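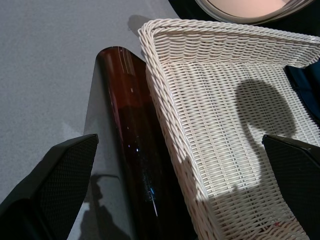
Progress report, open day at the Idthorpe workshop

To: Lorraine Pomare, Brornmont
From: Kazimír Zeman
Friday, August 8, 2025

Dear Lorraine,

I write to report on the open day, which was the main item in the second part of your grant.

**What we showed**

Visitors saw the arm work at the table with household things: a glass bottle, a white wicker basket and a few other items. The bottle was the most popular task. It lies on its side against the basket, and the fingers must come down on both sides of it without pushing the basket away. Volkan Altıntaş explained each step while the arm was moving. People asked him many questions, mostly about glass and whether we are afraid of breaking it.

We ran 12 public sessions. In 2 of them we stopped the arm by hand. The first stop was my decision, as a child had leaned over the rope. In the second, the arm lost the position of the bottle after a visitor opened the blinds and strong sun came on the table. We closed the blinds and started again after a short break. Jordan Cropper has since moved the rope further from the table.

**Pirihi software**

The version we used is the one I described to you in January, with the slower approach to the object. It is safer, but several visitors found it too slow to watch. Glenys Tipoki suggested that we keep the slow speed only for the last part of the movement. I agree with her and we will test this next.

**Money**

From the open day budget we have spent $3,007. This includes printing, the rope and posts, and the hire of chairs. There is still $1,000 which was planned for a second demonstration at Usemance. They have not yet confirmed the room. I would like to ask your permission to keep this amount for the same purpose until they answer.

**Next steps**

- Test the new speed setting (Glenys and Volkan)
- Fix the problem with sunlight, first with better lamps
- Agree on a day with Usemance (Jordan)

I will send the receipts separately. Please tell me if you need them in another format than last time.

With kind regards,
Kazimír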